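Rosalía Miranda

1/ Garage cleanout, hour three. I have reached the sports layer, which sits directly under the Christmas layer and on top of a fondue set.

2/ First out of the bin:

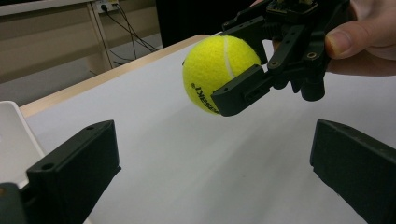

One tennis ball, with fuzz. The lettering curves, so I'm getting "ESSKI" and then I'm guessing.

3/ I bought a lot of these in June, the year I was going to take up tennis. I took lessons at Soltani Park. The coach said I had "a very natural sense of where the fence is."

4/ The thing about a tennis ball is that it looks perfectly good for about a decade. Felt's there, seam's there, color could stop traffic. Then you drop it on concrete and it lands like a potato.

5/ My drop test, for anyone else with a bin: shoulder height, hard floor. Comes back past your waist, it can still play. Knee, it goes to the dog. Ankle, it goes on a chair leg.

6/ I have four kitchen chairs – that's 16 legs – and they have been scraping the same tile since we moved in. Cut an X in the ball with a utility knife, push it on, enjoy the silence and the look of a school cafeteria.

7/ My sister wants to know why I don't buy felt pads like an adult. I did. They stayed on for one dinner.

8/ Somebody asked how many balls are in the bin. 60. I played maybe five times.

9/ The racket is also in here. It cost more than the chairs. Taking offers, or a trade for a fondue fork, as we seem to be one short.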